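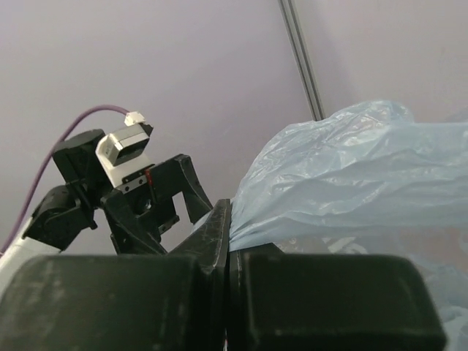
Does the kit need an inspection every day, or only when something has gone wrong?
Every working day, before power goes to the arms, plus the longer monthly list. The daily part takes less time than making tea, and should be done before the tea.

DRIVSKA TWO-ARM BENCH KIT: PRE-USE AND TRIAL INSPECTION CHECKLIST
Site: Lachance, ground floor workshop
Completed by: Océane Wong
Date: Oct 7, 2024
Status of kit: on trial, purchase decision due November

Marks used: OK, FIX (usable, but put it right this week), STOP (leave it switched off and find me).

Part A. Before switching on

A1. Emergency stop within reach of the person standing at the bench. OK
Comment: It was within reach of a person standing behind the bench when the kit arrived, which suited the installer and nobody else. Moved.

A2. Emergency stop pressed, released and reset, arms stay dead until reset. OK
Comment: Tried 2 times. They sag a little when power drops. The manual calls this "a controlled settling". Keep your hands out from underneath while they settle.

A3. Sekuvgate door switch cuts motion when the front is opened. FIX
Comment: It cuts motion. It also cuts motion when somebody leans on the bench, and once when the radio was put down on it. Supplier asked for a stiffer bracket.

A4. Arm bases tight on the rail. OK

A5. Cables free to move through full reach, no rubbing, no pinching. OK
Comment: Slack is generous. I would sooner have too much loop than too little, but check it hasn't wandered towards anything that closes.

A6. Plugs at the wrist cameras pushed home. OK
Comment: Push, then pull gently. If it comes off in your hand it wasn't home.

A7. Labels present and legible. FIX
Comment: One label says "DO NOT REMOVE THIS COVER". We have looked for the cover.

Part B. Grippers

B1. Both fingers on each gripper present, screws tight, no cracks. OK
Comment: Scuffs are fine and will get worse. A crack is a STOP, including a small one, including one that was "like that on Friday".

B2. Fingers meet squarely when closed. OK

B3. Gripper holds thin film without tearing it. OK
Comment: Bin liners are the reason we asked for the trial, so this gets its own line. The slow setting is kind to them. The fast setting is for people who own shares in a bin liner company.

B4. Gripper opens on command after a hard squeeze. OK

B5. Grip force limit set and locked. STOP, then OK
Comment: Found unlocked after the Brilturar remote update. Locked again. Brilturar support say the update "restores sensible defaults". Add a check of this setting after every update, whatever they say next time.
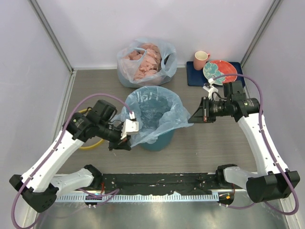 Can the arms be used near crockery?
With supervision, and with crockery you wouldn't miss. The force limit protects fingers and motors fairly well, but it has no opinion on the height of a drop, so keep breakables low and on a soft surface.

Part C. Work area

C1. Only the items needed for the task are inside the enclosure. FIX
Comment: Opinions differ on "needed". Whoever sets up a task writes the items on the job card. If it isn't on the card, take it out before you start.

C2. Breakable items on a mat. OK
Comment: The mat must lie flat. A rucked mat moves things about all by itself and the arms get the blame.

C3. Nothing loose on the floor that an arm could pick up by accident. FIX
Comment: Hoses and spare lines to be coiled, and then moved out of reach as well. Coiling alone merely makes them tidier to trip over.

C4. No liquids in mugs. OK
Comment: Added at my request. I don't wish to discuss it.

C5. Frame posts and fixings sound. OK

C6. Lighting even, no glare into the wrist cameras. OK

Part D. Rail and moving parts

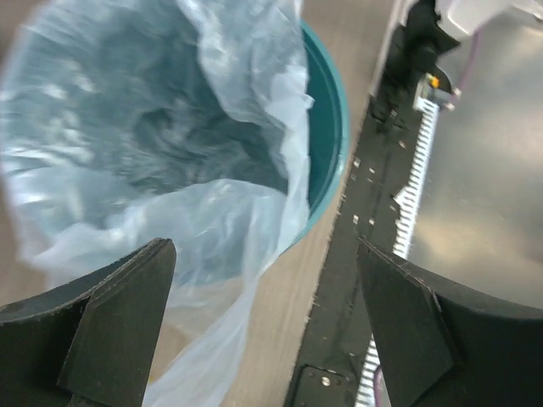

I had the rail down as the dull bit of the inspection, and it has produced the longest comment on the form. Drivska's sales sheet describes the kit as "fully enclosed", and the enclosure is fine as far as it goes, but inside it the white toothed rack runs alongside the black rail with its teeth in plain view. Stand a lined bin next to that, with a flap of the liner hanging down over the outside, and you can see where my mind goes. My request to the supplier is for a strip guard along the teeth. Until we get one, loose film is to be tucked in before power goes on.

D1. Rack teeth clean and whole. OK
Comment: Soft brush only. No compressed air, which moves the fluff somewhere harder to reach and charges you for the privilege.

D2. Rack guarded. FIX
Comment: See above. Price awaited.

D3. Rail screws checked with the driver, power off. OK
Comment: Every screw, from one end to the other. "They looked all right" is not an entry I will sign.

D4. Full travel at slow speed, no knocking or grinding. OK
Comment: A faint hum is normal. It improves with the radio on, but see A3.

D5. Service interval recorded. OK
Comment: Grease at 100 hours, belts looked at by the supplier at 1,000. The counter reads 140 and the grease entry is in the log, in my writing.

Part E. For the purchase decision

Outstanding with the supplier: door switch bracket, rack guard, missing cover or a more truthful label, and a written answer about updates changing the force limit.

Result: fit for supervised use at slow speed. Not to be left running over lunch. I'll repeat Parts A to D when the bracket is fitted and send both forms to purchasing together.

Signed: O. Wong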